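Reseña: la varita de coleccionista de Hodavness, tres meses después

20 de noviembre de 2021

Por Fongchan Ratanaporn

Vale, lo prometido es deuda. Desde que enseñé la caja en agosto me habéis preguntado un montón de veces si la varita de Hodavness merece la pena, y yo dando largas porque quería usarla de verdad (bueno, "usarla", ya me entendéis: agitarla por el pasillo mientras se hace la cena). Es la réplica de la varita de Ilsabet Korr, la bruja cartógrafa de Las mareas de Fisari, y como sabéis que llevo con esta saga desde el primer libro, pues ya podéis imaginar con qué ganas la esperaba.

Primero lo práctico. Mide 36 centímetros, que es lo que dicen los libros en el capítulo del naufragio, y eso ya me puso de buen humor porque la versión anterior, la de Lovley, se quedaba cortísima y parecía la batuta de un director de orquesta infantil. La de Hodavness es de resina con alma de metal, pesa lo justo y tiene el mango envuelto en un cordel encerado que imita los nudos de marinero de la película. ¡Los nudos están bien hechos! El tercero empezando por abajo va al revés, igual que en pantalla, y ese detalle me ganó por completo.

La tirada es de 300 unidades, numeradas en un certificado que viene doblado dentro de la tapa. A mí me ha tocado la 14. No significa nada, pero me hizo ilusión.

Lo que no me gusta tanto es la punta. En los libros es de coral blanco y se va afinando hasta casi desaparecer; en la réplica termina en una bolita un poco tosca, supongo que para que no le saquemos un ojo a nadie. El color tampoco convence del todo: con luz de día es un marfil precioso, con la lámpara del salón tira a amarillo mantequilla. Y el barniz del mango deja los dedos algo pegajosos si la tienes mucho rato en la mano, cosa que en agosto era un suplicio y ahora casi ni se nota.

Luego está la luz. Porque sí, se enciende. Hay un botoncito escondido bajo el último nudo y lleva 2 pilas de botón que no vienen incluidas (¿por qué, Hodavness, por qué?). La luz azul de la marea es una preciosidad a oscuras, con ese parpadeo lento como de faro, pero para cambiar las pilas hay que desenroscar el pomo con un destornillador de relojero y encima la rosca va durísima. Mi consejo es que las pongáis una vez, con calma y buena luz, y que luego no dejéis el botón apretado en la mochila como hice yo.

La peana merece párrafo aparte. Representa el arrecife donde Ilsabet entierra el mapa y pesa más que la propia varita, así que no se vuelca ni aunque pase el gato. Eso sí, ocupa muchísimo sitio. Si tenéis la estantería llena de libros, como una servidora, id haciendo hueco antes de abrir la caja. 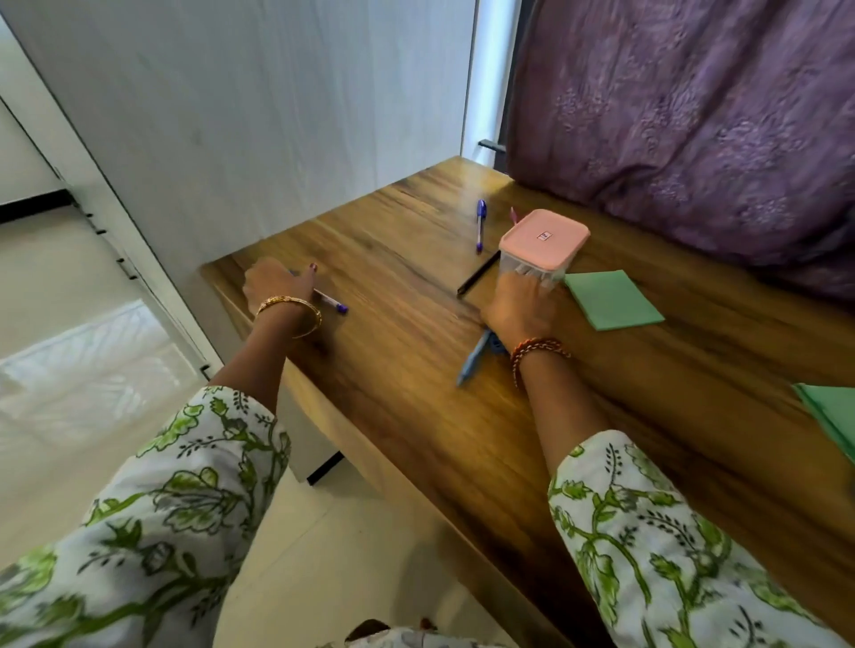
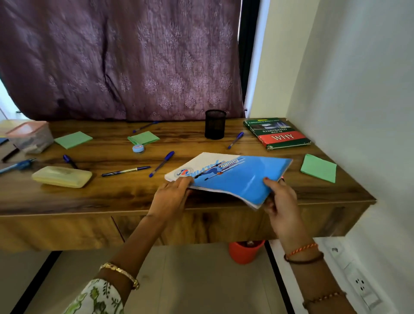
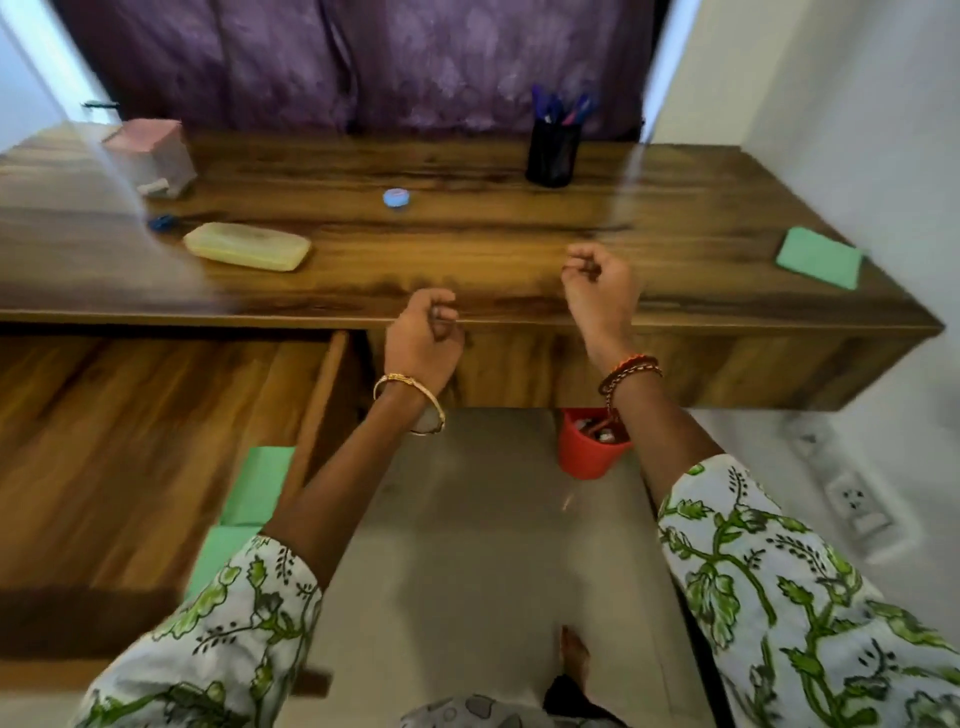
Chanida Ruangrit me escribió para decirme que la suya llegó con la bolita de la punta mal pegada, que se le desprendió al sacarla de la espuma y que Hodavness se la cambió sin pedirle fotos siquiera, aunque la segunda tardó lo suyo en llegar. También me dijo que a ella la punta redonda le parece un acierto, porque en el segundo libro Ilsabet se rompe el coral contra el timón y desde entonces la varita ya no acaba en pico. Y tiene razón, se me había olvidado por completo esa escena. Retiro media queja. La otra media la mantengo, porque la película adapta el primer libro y ahí el coral está enterito.

Me preguntaba también Chanida por la comparación con la de Nishimura, que muchos tenéis desde el estreno. A ver, son cosas distintas. La de Nishimura es más bonita de lejos, con un blanco más frío y un acabado mate que en foto queda de cine, pero no lleva luz, los nudos van moldeados en la propia pieza y al tacto se nota hueca. Para una vitrina cerrada me quedaría con ella. Para ir disfrazada a una convención y aguantar un día entero con la varita en la mano, la de Hodavness, sin pensarlo mucho.

La caja es un gustazo, por cierto. Imita el estuche de instrumentos de navegación, con cierre de imán y un forro azul oscuro que atrapa todos los pelos de la casa. Dentro de la tapa está impreso el mapa de las islas, y si os fijáis aparece Puerto Calamar, que en la película ni se menciona. Yo ya me he montado mi teoría para la secuela, pero eso da para otra entrada y no quiero destripar nada a quien vaya todavía por el primer libro.

¿La volvería a comprar? Sí, aunque esperaría a que la rebajaran un poco, porque de precio va subidita y el tema de las pilas me sigue picando. Si sois de leer la saga cada invierno con manta y chocolate, os va a encantar tenerla cerca. Si solo habéis visto la película y os hizo gracia, mirad antes el llavero de la misma marca, que lleva los mismos nudos en pequeñito y cabe en cualquier bolsillo.

La semana que viene toca la capa, que por fin ha llegado y me queda larguísima.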